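Galería: el escritorio del cuarto pequeño

Mélanie Ross y Benedikt Harms reordenaron en febrero el cuarto pequeño de la planta baja, que hasta entonces se usaba de almacén. Esta página reúne las notas de la reforma y una vista de la zona de trabajo. El resto de las habitaciones tiene su propia galería en el menú de la izquierda.

El escritorio es un modelo largo de Nestetti, comprado de segunda mano. Se probó primero bajo la ventana, pero el sol de la tarde molestaba y al final se llevó a la pared. El suelo se dejó como venía: solo se lijó y se le dieron 2 manos de barniz.

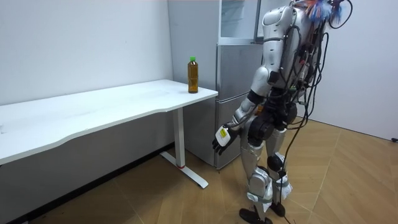
Zona de trabajo: escritorio blanco contra la pared y parquet marrón claro.

El parquet se limpia con mopa apenas húmeda y jabón neutro. Para el escritorio basta un paño de microfibra; los productos con amoníaco le quitan el brillo al tablero. Las regletas y el material de oficina se compraron en Lekeck y costaron 93 euros en total, con el envío incluido.

Quedan pendientes la lámpara de pie y las cortinas, que Josée MacLeod tiene encargadas en Stoltik. El plazo que le dieron es de 7 semanas. Cuando lleguen se añadirán las fotos correspondientes a esta misma galería.

Textos: Liette Bergeron
Actualizado el 17 de septiembre de 2020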